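Flendville Community Help
Home and Household > Laundry and Linens

White cotton tablecloth on a work table – small stains and creases that won't shift

Posted by Florencia Espinoza, 2020-02-04

I keep a plain white cotton cloth on a long table that gets used most days. It hangs over the front edge. At the moment it has a few small stains on it and some greyish smudges, mostly towards the front where things get put down and picked up again. I think some of the smudges come from painted wooden blocks, but I can't be sure. Others could be dust that has been rubbed in.

I have washed it twice at 30 degrees with ordinary powder. The smudges got lighter but they are still there. I also tried a stain stick called Bumitik on one spot and couldn't see any difference.

The other problem is creasing. I iron the cloth before it goes on, and it still ends up with faint wrinkles across the middle. I need it to lie flat because small things get set out on it and a ridge makes them sit crooked.

I'd like to know whether to wash it hotter, whether bleach is a bad idea, and whether there is something I can put underneath to stop it moving. I would prefer to keep it white. A coloured cloth would hide the marks but I find it much easier to see what is on the table when the cloth is white. The table as it is now, with a couple of the blocks and the basket out:
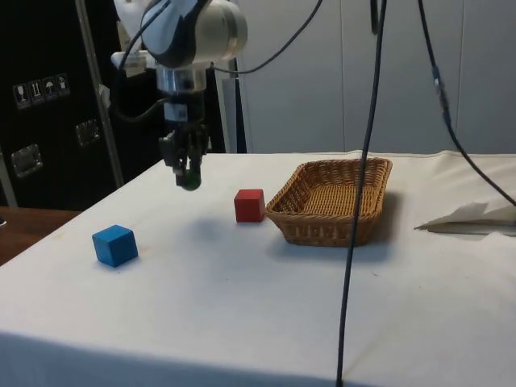

Cornel Bogdan asked whether the cloth had been through a tumble dryer between the two washes, as heat can set a stain that has only half come out. It has, both times. I didn't know that made a difference.

I should add that the cloth is hemmed and was not expensive, so I don't mind taking a risk with it. I just don't want to buy a new one every few months.

2 replies

Ximena Quezada

The dryer is probably part of the trouble, so leave that out until the marks have gone. Dry it on a line or over a door.

For the smudges, soak the whole cloth overnight in warm water with oxygen bleach, the powder sort sold for whites. Use the amount on the packet. I leave mine for 8 hours and then wash it at 60, but check the label on yours first. If it says 40, stick to 40 and soak it again if you need to. I wouldn't use chlorine bleach. It can turn cotton yellow if it isn't rinsed out well, and it weakens the hem stitching after a few goes.

Paint is different. If it is paint coming off the blocks, soaking may not do much. Put a bit of neat washing-up liquid on the mark, work it in with an old toothbrush from the back of the cloth, leave it 20 minutes and rinse with cool water. Do that before the soak. You can find out if the blocks are the cause by rubbing one with a damp white rag. If colour comes off on the rag, wipe them all down and let them dry before they go back on the table.

Check the underside of the basket as well. Wicker holds a surprising amount of dust in the weave and it comes out every time you put the thing down. A soft brush or the vacuum on a low setting will deal with it.

For the wrinkles, iron the cloth while it is still damp and put it straight on the table. If you fold it first you are ironing the creases back in. An old flannelette sheet underneath stops it sliding, or you can buy proper table felt by the metre. I got mine from Vastivitz in October and it has stayed put. Cut it a bit smaller than the table top so it doesn't show. Clips along the back edge help too if people lean on the front.

Rosimeire Peixoto

Just get a wipe-clean one. Ours has lasted over two years and I have never ironed it.

Florencia Espinoza

Thank you both. I had a wipe-clean one before and the shine bothered me under the lights, so I'll try the soak first. I rubbed the red block with a damp cloth this morning and a little colour did come off. The blue one was fine. I've got a flannelette sheet in the cupboard that should be long enough if I turn it sideways.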